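Ticket 1008: Vaccination certificates not verifying at Rukbridge clinic
Status: Resolved
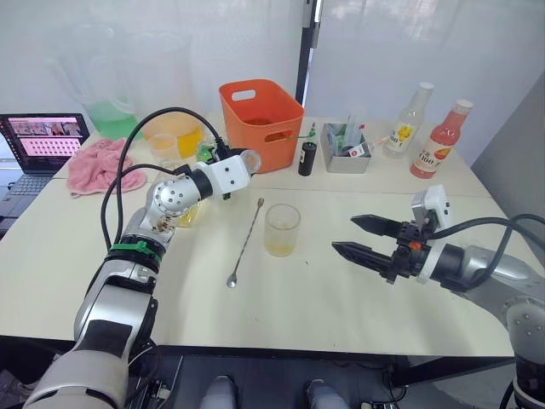

Reported problem
The front desk reports that certificates issued in July return "No record found" when scanned. Paper cards are unaffected.

Action taken
08:21 Confirmed that 21 records were missing from the Ukeo registry.
09:40 Found that the Prarotier import rejects surnames with accents, including Valcárcel.
11:15 Corrected the character setting and ran the import again. All records were accepted.

Instruction to staff
Affected patients must be issued a new certificate. Names must be entered as shown on the passport.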